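The Moderator

The contract for the Rendby evening ran to 10 pages. Babatunde Usman read all of it standing at the loading door, because the clause that mattered was usually near the end.

It was on page nine. The moderator would ask no question that had not been submitted in writing. The moderator would sit stage left. The guest, a former governor named Moncrieff, would enter second and leave first.

Usman was the stage manager of the Gindow Theatre, which seated 500 when the rear balcony was open. Tickets had gone on sale in April at $139 for the floor. The moderator was a film comedian who had never interviewed anyone.

He initialed page nine and went to check the chairs.

The promoter had specified two armchairs of equal height. The chairs supplied were of equal height until someone sat in them. The left one sank an inch and a half. Usman measured it twice with a steel tape, then had a carpenter put a square of half-inch board under the cushion. After that it sank an inch.

"Put the comedian in it," the promoter said.

"The contract already does," Usman said.

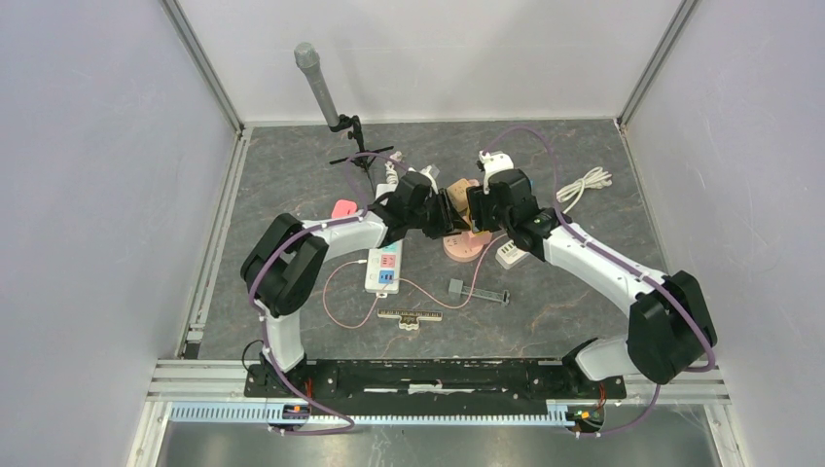
The comedian arrived at 4 in the afternoon with a folder. He asked for a water glass that would not ring when set down. Usman gave him a paper cup. He asked how long the applause would last when Moncrieff walked on.

"Forty seconds at the last house," Usman said. "There was a standing section."

"What do I do for forty seconds?"

"Stand. Clap at chest height. The microphone is on your lapel, so keep your hands away from it."

The comedian practiced this. The sound operator, at the back of the floor, pulled the level down and wrote a figure on the tape beneath the fader.

They ran the first three questions with an usher in the guest's chair. The first concerned a highway bill. The second concerned a memoir. The third was from the promoter and asked what the governor liked to cook.

"There's nothing in here about Zundulwood," the comedian said.

Usman was taping down a cable and did not look up. Zundulwood was the reservoir project. It had gone over budget twice during the second term and had never held water.

"It wasn't submitted," he said.

"I submitted it."

"Then it wasn't returned."
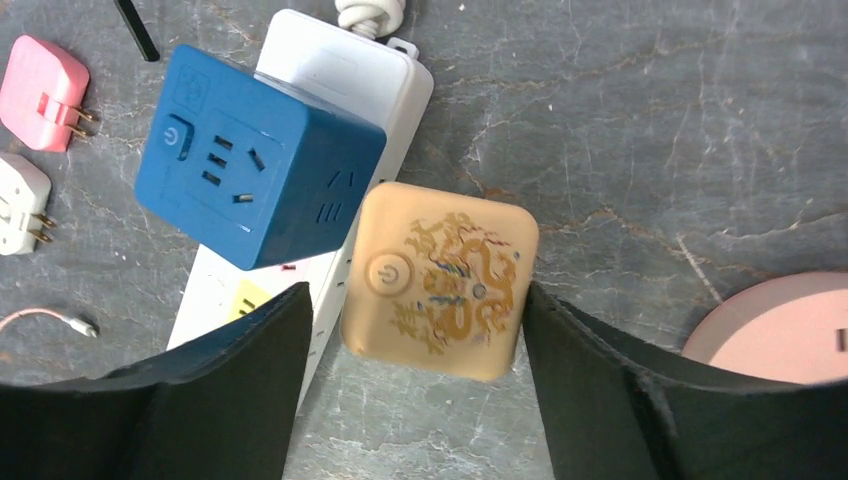 The comedian closed the folder and sat in the low chair. From there he had to tilt his head back slightly to look at the usher.

"If I ask it anyway, what happens?"

"Page nine. They can end the evening, and the house refunds the floor."

"What happens on your side? In the booth."

Usman considered the question as a technical matter. The promoter would call for the guest's exit. The exit was a light cue and a music cue, given by the stage manager over the headset. Before giving them he was required to confirm that the stairs were clear and the blue running lights were on. The procedure was written down. It did not state a time.

"I would have to check the stairs," he said.

"How long does that take?"

"There are two flights."

The usher got up and went to open the lobby doors. The comedian took a pencil from his jacket, wrote one line on the back of the third question, and returned the page to the folder.

At five minutes to curtain Usman put on his headset, called the booth to standby, and walked down to look at the stairs. Both running lights were on. He made a note of it and went back up to his desk, taking the steps at the pace he would need later.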